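Edix thermostat drops off the wifi overnight – my running log (SOLVED, mostly)
Posted in: Heating and hot water
Status: closed by me

Right, so I promised in the other thread that I'd write this up properly if I ever got to the bottom of it, and I think I have. It's long, sorry. If you've got the same combination as me (Edix room thermostat, Leitner boiler, Stilum router from the broadband people) then it might save you a few cold mornings.

The problem: the heating would work perfectly all day and then at some point in the night the thermostat would lose the wifi and show the little cloud with a line through it. When it came back it had forgotten the schedule and sat at 16 degrees until I got up and poked it. Error 23 on the screen every time. The manual says error 23 is "connection fault, contact installer" and the installer is no longer answering his phone.

First go, December
Turned everything off and on again, obviously. Thermostat, router, boiler, in that order and then in the opposite order. It held for 3 nights and I was very pleased with myself, then it went again.

Second go
Changed the batteries. The old ones tested fine but I'd seen somebody on here swear by it. No difference whatsoever. I also moved the router up off the floor and on to a shelf, which did make the telly in the bedroom better, so not a total waste of an evening.

Third go
Emailed Edix support. They came back quite quickly and asked me to do a factory reset and send the firmware number. The reset is fiddly – you have to hold both buttons until the screen goes blank, and if you let go too early it just opens the brightness menu. I ended up in the brightness menu a lot. After the reset I had to pair it with the boiler receiver all over again and put every single time slot back in by hand. It dropped off again that same night.

They also asked whether there was anything metal near the unit, as that can weaken the signal. There's a shoe rack against the wall with a black metal frame, so I wondered about that. 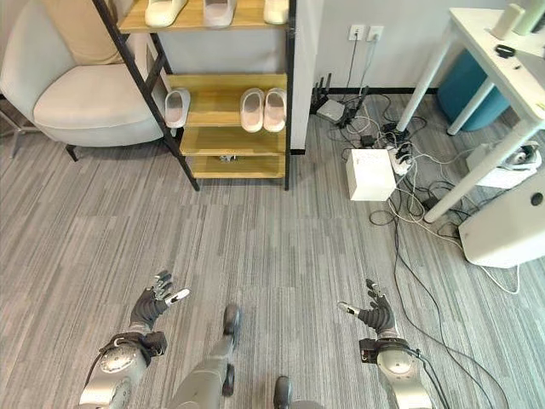
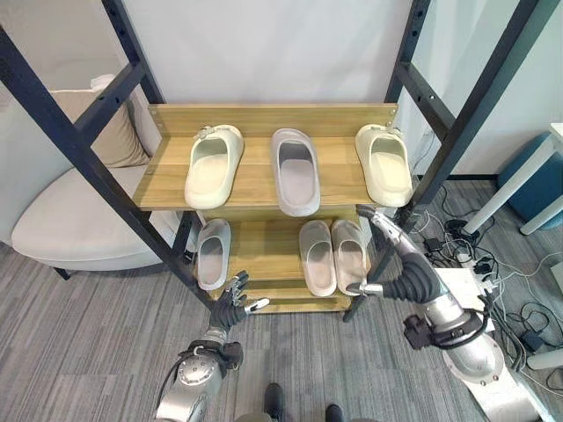

4 min read

I shifted the rack along the wall and left it there for two nights. Error 23 both mornings, so it went back where it was and I crossed metal off the list. The wooden shelves wouldn't have bothered the signal anyway, I shouldn't think.

Fourth go
This is where it got interesting (to me at least!). On Sunday I stayed up with a cup of tea and the router's admin page open on the laptop, and at 2 in the morning on the dot the wifi light went off, came back on, and the thermostat vanished from the list of connected devices. My phone came back. The laptop came back. The thermostat didn't.

So I went digging through the Stilum settings and under Advanced, then Wireless, then More, there's a tick box called "Optimise channel nightly". It was ticked. I'd never touched it. What it does is restart the wifi in the small hours and pick whichever channel is quietest, and the one it kept picking was 13. As far as I can work out my thermostat can't see channel 13 at all, so it sits there sulking until the router happens to move somewhere else.

The fix
Log in to the router. Untick "Optimise channel nightly". Set the 2.4 channel by hand to 1, 6 or 11 (I used 6). Save, wait for it to restart, then take the thermostat off its wall plate and click it back on so it looks for the network again. You don't need to redo the pairing with the boiler.

It's been more than 16 nights now without a single error 23, and the house is warm when I come down. Lovely.

Still not fixed
The schedule shouldn't disappear just because the wifi does. I've told Edix this and they've given me a ticket number and a link to a survey. If anybody knows a way of making it keep the times stored on the unit itself, please shout.

Also, for the person in Urcombe who messaged me about the Leitner making a ticking noise when it fires up: mine does that too, it always has, and I'm afraid I haven't got a clue why. Might be worth its own thread.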